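Toast first, then talk: five minutes with Wumpini Boateng

Caught her between batches, early, the kettle not even on yet.
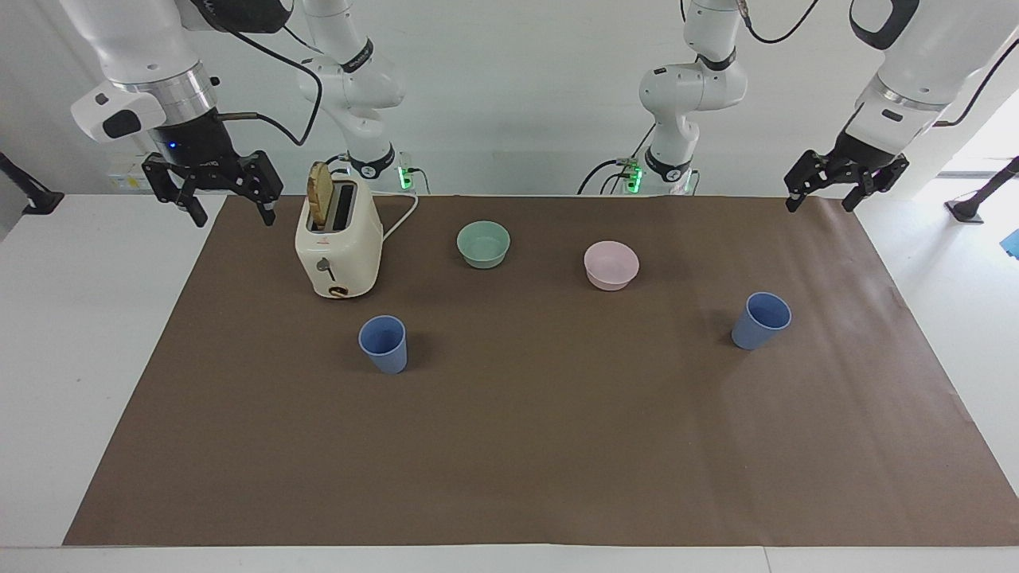
Toaster, two bowls, two blue cups, and one slice standing up in the slot.

Wumpini Boateng has written about breakfast for the Piltthorpe newsletter long enough to have opinions on bread. Strong ones. "People buy a good loaf and then burn it," she says. "Or they take it out pale. Pale toast is just warm bread."

Her own is golden, darker at the crust. She sets the browning dial and then leaves it alone, guests or no guests. "If you want it darker, go round twice. Don't touch my dial."

The toaster is a cream two-slot. Has she thought about a four? She has, for a weekend, when her cousins came up in June. "Took up the whole counter. I gave it to Vignesh." (Vignesh Gowda, next door. He still has it, uses it for bagels mostly.)

The brown paper over the table: for crumbs. That is the whole answer. She buys it on a roll, 23 feet, and a roll lasts her a good while. "You lift the corners, you fold it, it goes in the bin. My mother had a cloth and she was shaking that cloth out the back door her whole life."

Bowls next. She likes them out before anything is cooked, same with cups. Blue cups especialy, coffee looks better in blue, she says, and won't be argued with. Odette Lefèvre, who edits the newsletter, has tried. "Odette drinks out of glass. I don't know what to tell you."

The last column, on butter straight from the fridge, got more mail then anything she's done. Roughly 500 letters and emails, a lot of them cross. She is for cold butter, sliced thin, laid on and left a minute. No scraping.

And jam? Long pause. "Marmalade. Next question."

There wasn't one, her bread was ready.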